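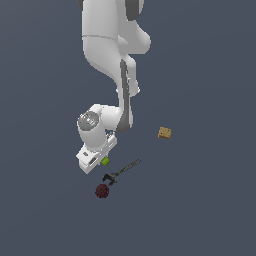
A white robotic arm in a computer rendering.

Plinero announced two additions to its line of desktop computers on 3 Jul 2024, the Lorkard 31 and the larger Lorkard 46. Both use the company's second processor design, called Pugh, and replace models that have been on sale since January of last year.

The Lorkard 31 keeps the outer case of the earlier machine. Its power supply has moved inside, and the front panel now carries two USB-C ports and a headphone jack. Memory is fitted at the factory and cannot be changed by the owner, although the storage drive can be replaced after removing four screws on the base. 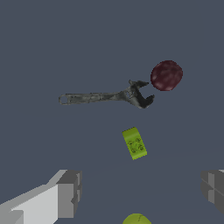
Rendered view of an adjustable wrench and a dark maroon ball.

The Lorkard 46 is intended for design offices and video editors. It adds a second fan, a wired network port and support for three displays. The company has set the price at $3,215 with the standard drive. Customers who return a working desktop of any make will receive a credit of $100 toward either model. 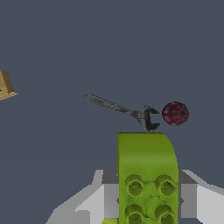 Emrys Pumphrey

Orders are open through the Plinero online store and at its Sotham showroom, where both computers are on display. Shipments of the smaller model begin this month, and the larger one will follow in the fall. Plinero stated that it will continue to provide repairs and security updates for the previous models for five years. Orders already placed for those models will be filled as submitted unless the customer asks for a change in writing.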